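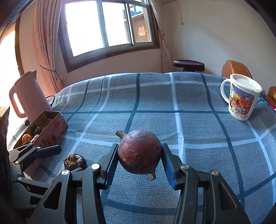 Beetroot between the pads, stem end up.

Does the Flullia grasp labeller work on round veg?

Posted in Perception and planning

I'm running the Flullia auto-labeller over two-gripper clips and I don't trust it. On 1,663 clips it gives beetroot and water chestnut the same class in 116 of them, always with a confidence over 0.9. The vendor page says to retrain on 800 more. Is that worth my February, or is the tool just bad at dark round things?

Fosero

I'd not retrain yet. That confidence figure is worth very little, as it's worked out before the crop is resized. Turn off the resize and run the same clips again. If the mix-ups drop, you've saved yourself a month. If they don't, look at where the pads hide the object, and score stem and crown separately.

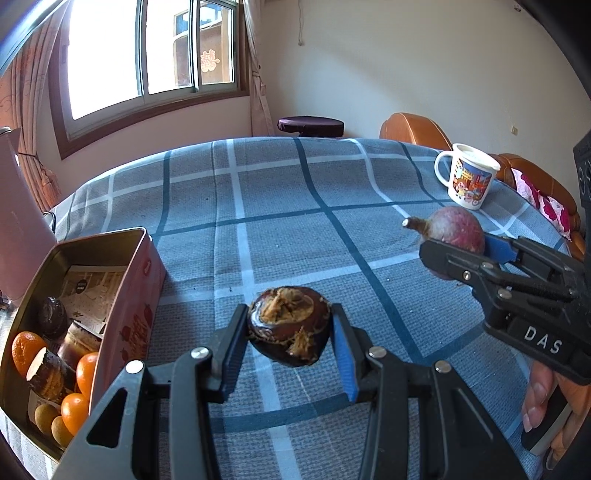 1 min read

The chestnut here has a flaky tan crown and bright highlights on its skin, and the onion in the other gripper is purplish-pink with a pale cut tip. A model that only gets a small dark blob from the middle of the crop never sees any of that.

Wada

Works fine for me, just update it.

Namum

Update to what? The last 8 releases only touched the menus. I'd check your class list for duplicates first. Mine had "chestnut" in twice and the planner picked whichever came first.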